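25 October 2024
Notebook – Prirnum, two-hand capture, gripper width estimate

Picking up from before lunch. Joris says the width estimator in Vatus still drifts when both jaws are wide open over the bare table. Pulled the head view plus two finger views from the wrapper bin task and went through them next to the log.

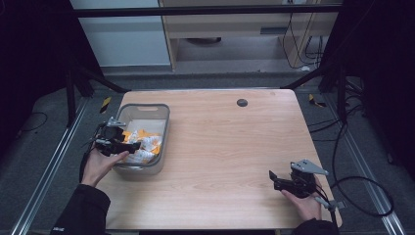 Head view, one gripper over the bin, other one parked by the right edge.

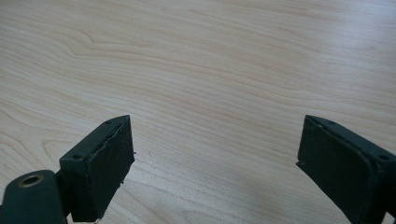
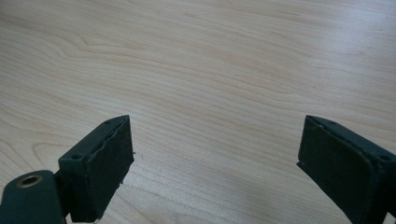 Finger views, both full open, nothing between the pads.

Width from fingertips

Old method fits a line to the inner edge of each pad. Bad idea on the left side, pad edge is ragged in both finger views and the fit hops between the rubber and the wood grain. Right side much cleaner.

Switched to the screw-type holes on top of the blocks. Dark on dark but they hold still. Tried the brass ring on the left arm as an extra anchor, easy to find, just very close to the lens so a bit soft. Keeping it with low weight.

Replayed 11 clips with the new tracker. 10 ok, one lost the right finger for 6 frames and then jumpd back. Need a hold-last-value for gaps that short, then flag anything longer.

Grain swirls top left also still give false corners. Masked everything above the tips for now – crude, Märta has a better mask in her Dukel branch, ask her.

Sync

Head stream lags the finger streams by 3 frames in the replay. Constant offset so far. Tormod thinks its the buffer setting and not the clock. Not checked.

To do
– merge hole tracker behind a flag
– rerun the open/close calibration w/ Ronja
– new pad for left finger, then redo the baseline
– write up offset numbers for Torbjørn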